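The Long Way to the Ballot Box

By the time the polls open in Zadwood, Zamfira Olteanu has already been up for a couple of hours, and she has usually burned the first pot of coffee. She has run the precinct at the old Gitel Street school through so many elections that people stop her in the grocery store to ask if they're still registered. (She tells them to call the clerk, and then, because she can't help herself, she walks them through the whole call anyway.)

This September her worry is the new precinct map. The county folded the Trallow side of the river into Zadwood over the summer, and 718 voters who used to walk to the library now have to cross the bridge. Most of them got a postcard. Olteanu thinks the postcard was a mistake -- it was small and gray and looked for all the world like a notice from the dentist.

"My own sister threw hers out," she told me. "And she knows what I do for a living!" 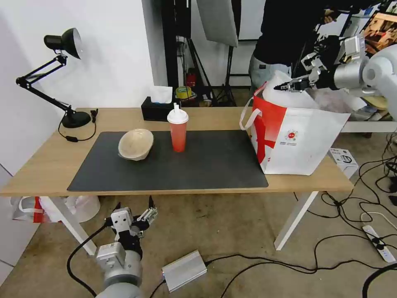

So she started making calls in the evenings, working down a printed list with a ruler under each name. Kianoush Parsa took the other half. He moved to Trallow nine years ago, became a citizen, and cast his first vote in a school board race that was settled by 215 ballots, a margin he still brings up with great pleasure whenever anybody says local races don't matter.

Between them they had reached 400 households when I visited. Plenty of folks hung up, and one man kept Parsa on the line through an entire ball game to talk about the bridge, which floods every spring and has been promised a new deck by three mayors running. Parsa wrote it all down. He has a whole folder on the bridge now.

The clerk's office has agreed to run a van from the library on election day, starting at seven in the morning, and to mail a second card, bigger this time and bright yellow. Olteanu asked for the yellow herself. She still has 200 names to get through before early voting begins, and she'd like to catch them at suppertime, when people pick up.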